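Liste « Petits bureaux, grandes idées » — archives, avril 2024

Objet : Re: écran d'appoint, pied ou bras ?

Bonjour à toutes et à tous,

Merci Ruth d'avoir relancé le sujet, j'allais justement vous écrire !

Ruth Ospina a écrit :
> Je cherche toujours comment caser un deuxième écran dans mon coin
> bureau sans tout repousser contre le mur. J'ai 60 cm de profondeur,
> pas un de plus. Quelqu'un a gardé un petit écran sur pied,
> ou vous êtes tous passés au bras articulé ?
> Et les cartons, vous les mettez où pendant que vous réorganisez ?

Alors, pour ma part je suis restée au petit écran sur pied, et je ne le regrette pas du tout. J'avais commandé un bras Budeck en janvier (9 kilos de charge maxi, largement assez), mais il fallait le pincer sur le bord du plateau et mon plateau est trop épais. Retour à l'envoyeur, donc. Le petit écran, lui, se pose, se tourne, se déplace quand j'ai besoin de place pour étaler mes papiers, et on n'en parle plus.

Pour la couleur je te conseille le noir, ça disparaît dans le décor, surtout quand le reste est clair. Et une petite touche de rouge à côté, j'adore (affaire de goût, mon mari trouve ça criard).

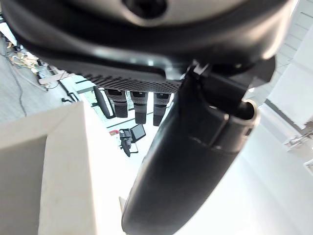
1. Le pied

Prends-le fin. Les gros socles carrés mangent toute la place, et sur 60 cm tu vas le sentir passer. Avant d'acheter, découpe un gabarit en papier et laisse-le sur le bureau deux ou trois jours, tu verras tout de suite si tu poses ta tasse dessus.

2. L'inclinaison

J'incline toujours un peu l'écran, sinon j'ai la fenêtre en plein dedans dès l'après-midi. Le modèle Plarkum de ma sœur ne s'incline pas et elle a fini par glisser une cale dessous... ça marche, mais bon.

3. Les câbles

Une gaine Mirkness en tissu, fermée par un scratch, et les 2 câbles filent ensemble derrière le meuble. Sur la moquette, évite les passe-câbles adhésifs : chez moi ça n'a jamais tenu.

4. Les cartons

Là, je suis mauvaise élève. Je les laisse par terre jusqu'à ce que tout soit en place, et je me cogne dedans ! Si quelqu'un a une meilleure méthode, je prends.

Ruth, dis-nous ce que tu choisis, et si tu veux mon vieux gabarit je te l'envoie par la poste.

Bises à tous,
Maïté

2 réponses · 9 partages

Commentaires

ñahui_deco : Le coup du gabarit en papier, je le fais aussi pour les lampes. Très bon conseil.

Ruth Ospina : Merci Maïté ! Ce sera un pied fin, alors. Et je veux bien le gabarit.

Contact | © Petits bureaux, grandes idées | Haut de page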